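Print this page | E-mail this page

Folding Carton Study: Project Report
Hadiza Omoregie, Kuo-hua Yuen, Tanner Beaulieu
Last updated: February

Our project looked at how a small pale carton for the Kadau soap line could ship flat and be folded at the packing table. Yee-man Kao advised us.

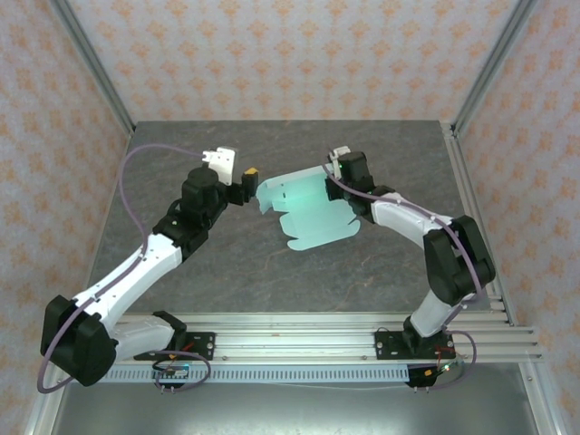
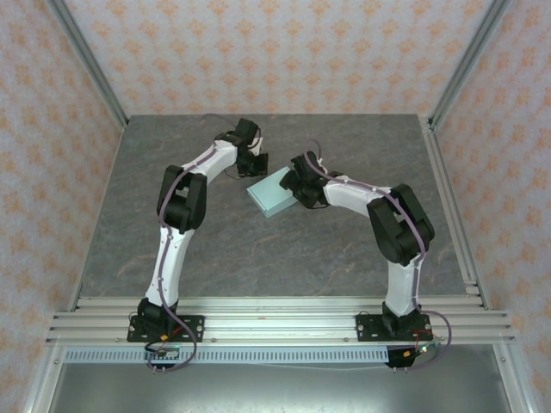
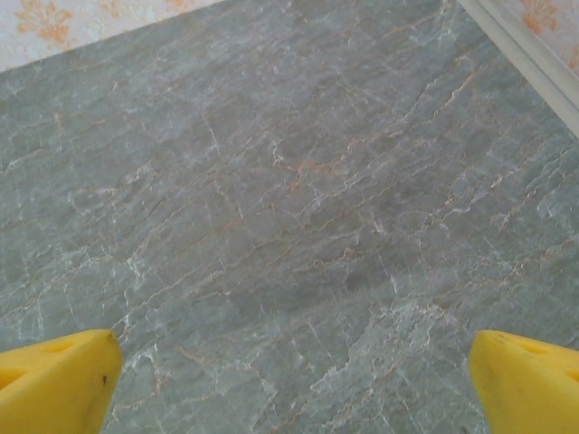 Pale blue-green carton at the table: unfolded blank (first), flat box between the grippers (second). Marbled surface (third).

We cut the blanks from 300 gsm board. Of 41 blanks in the first batch, 29 folded square by hand. Most of the others cracked at the tuck flap, where our crease ran across the grain. Kuo-hua turned the layout on the sheet and we cut a second batch, with the crease 2 mm further from the edge. Results for that batch are in the appendix.

The side seam still needs work.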